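Cliltero compares hand-held grippers at its Avadport site

May 16, 2020

Cliltero has started a comparison of hand-held grippers at its Avadport site, where teams spend the day picking up and putting down ordinary household and office items. Two finger shapes are being tried, along with three camera mounts. 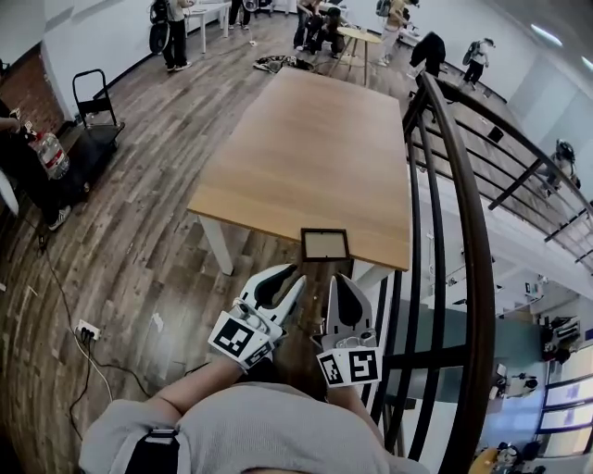
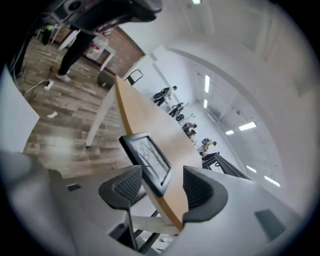
Iveta Kubíček, who leads the work, said the curved fingers hold thin objects well but wear faster at the tips. "Grip is easy to measure," she said. "How tired your wrist gets is harder – we ask people after every session."

Each operator uses both versions on the same five tasks. Kvido Bednárik is checking how well the cameras track the tool near bright ceiling lights, a weak point in the February tests. The company plans to choose one design before ordering parts from Naseo.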